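Gathering laundry examples with a hand-held gripper

Part 3 of the Clomus home recording notes, by Ovidiu Avram. Updated 2nd October.

By now you have a gripper that opens and closes, a storage card with room on it, and a growing suspicion that you will never again look at a sweater in peace. Time to record.

The job in this part is picking up soft clothes from a bed. A learning system needs to see it done many times, by a person holding the same sort of fingers the robot will have. That person is you. Your hands have done this since childhood and will be of surprisingly little help.

Before you start

Set a target of 200 takes for the garment set. I used to ask for 300, and the last stretch always looked like the work of someone being held against their will. Break it into blocks of 15, then put the gripper down and go do something with your thumbs.

Make the bed, but don't make it beautiful. Patterned bedding is welcome. A model raised on plain white sheets tends to lose its nerve when it meets a printed tree.

Step 1. Lay out the clothes

Pick two garments that differ clearly in color. Drop them from waist height and leave them as they land. If you catch yourself smoothing a sleeve, pick the thing up and drop it again – the robot will not be visiting homes where someone has smoothed the sleeves.

Everyday clutter can stay on the bed, phones included, as long as it isn't touching the garment you plan to grab.

Step 2. Set the starting pose

Hold the gripper over the near side of the bed with the fingers wide open and both garments in view. Wait one full breath before moving. The Plirkance trimming script looks for that still moment, and without it your take begins halfway through a lunge.

Change your standing spot between takes. Half a step is plenty.

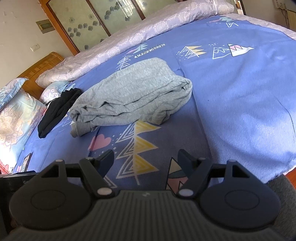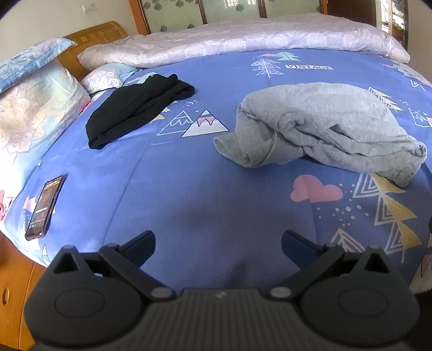 Gray and black garments on the blue bedding, fingers open in both views.

Step 3. Make the grab

Choose a fold that stands up from the pile and go for that. Come down at a slant, close slowly, and lift until the cloth clears the bed. Keep your free hand behind your back if it can't be trusted. Mine can't.

If you miss, open the fingers and try once more in the same take. A miss followed by a recovery is worth keeping. A miss followed by four more misses and a word your mother wouldn't like should be marked "discard" (there is no audio, but still).

Step 4. Put it down and reshuffle

Lower the garment somewhere else on the bed, open up, back away, stop recording. Then toss both items again before the next take. In March I skipped the tossing and turned in 77 takes of one shirt in one position. Barrientos, our upload checker, rejected every one of them, and it was right to.

Step 5. Check the block

Play back the first and last take of each block at double speed. Look for:

Fingers visible from start to finish
The target garment in view before the grab
A pause at both ends

Upload what passes to the Esamer folder under "bed, soft items." Part 4 covers socks, for which you will need more patience and a second battery.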